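Setting Up a Simulated Stacking Task Before Release to Hardware

Applies to: all groups submitting tabletop manipulation tasks to the Plemus shared cell
Maintained by: Hultasell Robotics Practice Office
Revision 5

Purpose

Every task that will run on the shared cell must first pass in simulation. This page explains how to prepare the simulated task, what to record, and what the reviewer will look for. It covers pick, place and stack tasks with rigid blocks. Tasks with cloth, liquids or cables follow the separate Bako procedure.

Before you begin

Confirm that you are working from the current robot model in the Plernness library. Local copies are not accepted, even when the change is only to color or finish. Check that joint limits, speed limits and gripper force limits match the values on the cell data sheet.

Step 1. Build the workspace

Place the table first, then the arm, then the objects. Use plain surfaces and a plain background for the baseline version. Give each small object its own color so that a reviewer can follow it through a recording without labels. A large block may be used as a platform or an obstacle, but state which in the task file. A block that serves as both must be listed twice.

Step 2. Set the starting pose

The gripper must start open and well above the table, clear of every object. The planner should not have to escape from a contact on its first move. Where a tall block stands in front of the arm, check the clearance of the elbow as well as the fingers.
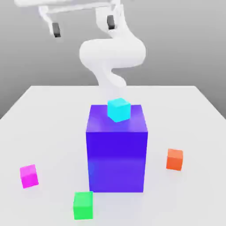
Objects may be turned at any angle, and a fixed grid should be avoided. If an object begins on top of another, let the physics settle before the run clock starts. An object that drifts or sinks during settling indicates a fault in the contact settings. Correct the settings; do not move the object by hand.

Step 3. Write the success rule

State the end condition in terms that can be measured, such as object position, the supporting surface and the time held at rest. "Block is on the platform" is not sufficient. The standard rest time is 2 seconds with the gripper open and clear of the object.

Step 4. Run the trials

Complete 257 trials with different random seeds. Save the seed, the starting layout and the result of each one. Failed trials stay in the record — they may not be dropped or rerun under the same number. Any contact between an arm link and a fixed object counts as a failure, whether or not the stack was completed.

Step 5. Submit for review

Send the task file, the trial record and 52 recordings chosen by the selection script. Recordings chosen by hand will be returned. The reviewer will replay a sample of seeds and compare the results with yours.

After approval

Approval covers the submitted version only. A change to the gripper, the object sizes or the success rule requires a new submission. The first run on the cell is made at reduced speed, with an operator at the stop button throughout.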